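# Plurkon motion planner, with the Bikska kitchen: a review after 38 runs

I've been living with Plurkon for most of December now, and I'm fond of it, so please read the grumbling further down as coming from somebody who still opens it with her first cup of coffee. I came to it from a planner that made me write out every waypoint by hand (never again!), and the first evening with this one felt like a vacation.

Setup was kind to me. The Bikska kitchen is a separate download from the same people, Lindholm, and it loads with the counter, the sink, the cabinets and the arm in place. You pick a task from a list, press run, and off it goes. I chose the fruit task, where the arm picks up an apple and an orange from the counter and puts them in a colander in the sink. It sounds like nothing much, but reaching over a faucet and a sink rim with a long white arm is a good test of a planner, and most of the time Plurkon does it beautifully. The motion is smooth, the elbow stays out of trouble, and the replay tool lets you scrub back and forth as slowly as you please. I've spent more time in that replay tool than I'd like to admit to my husband.

## What went wrong

The trouble is the pause button.

If you pause a run while the arm is on the move and then change anything at all in the scene, Plurkon keeps its old plan. Press resume and the arm finishes the path it had in mind before you touched anything, at full speed, with the collision check reading green the whole way. I found this out when I paused, slid the orange a little closer to the sink, and resumed. The hand went down where the fruit used to be, closed on air, and then swung across and dragged the forearm straight through the faucet. The log said the run was a success.

I ran the task 38 times altogether and had two of these. Both came after a pause with an edit, and the runs I left alone were fine. So it's a narrow fault, and if you never edit during a pause you may go a whole year without meeting it.

In a simulated kitchen all I lost was an evening. What bothers me is that the same planner is sold for driving a real arm, and pausing is exactly what a sensible person does before moving something in the way. If a bowl or a hand is somewhere new when you press resume, I want the software to look again first. I wouldn't use pause and resume on hardware with this version, and I've told Lovisa Åberg as much, as she was all set to order it for her class.

I wrote to support, and Gunvor Hedlund wrote back with a very decent answer. She had made it happen on her own machine, she called it a planner bug without any fuss, and she gave me a workaround:

1. Pause the run as usual and make your change.
2. Open the Plan menu and choose Clear, so the old path is thrown out.
3. Wait for the status light to go gray.
4. Press Plan, and watch the preview to the end before you press Run. Leave Resume alone.

I've used those steps ever since without another bad run. It does slow things down a bit, and I do wish Clear had a key of its own instead of hiding in a menu.

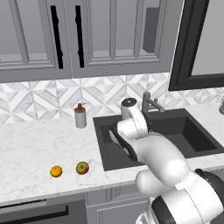
The reach over the sink, and then the orange in the fingers with the other fruit in the colander:

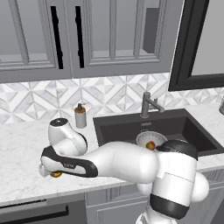
## Would I buy it again?

Yes, for simulation, and quite happily. The kitchen is lovely to work in, the planning is quick, and the help I got was better than I'm used to. I'm taking off two stars all the same, one for the fault and one for the log that called it a success, and I'd put them back gladly once resume makes a fresh plan. For a real arm, I'd wait for the fix. Gunvor said it's on the list for the next release but wouldn't promise me a date.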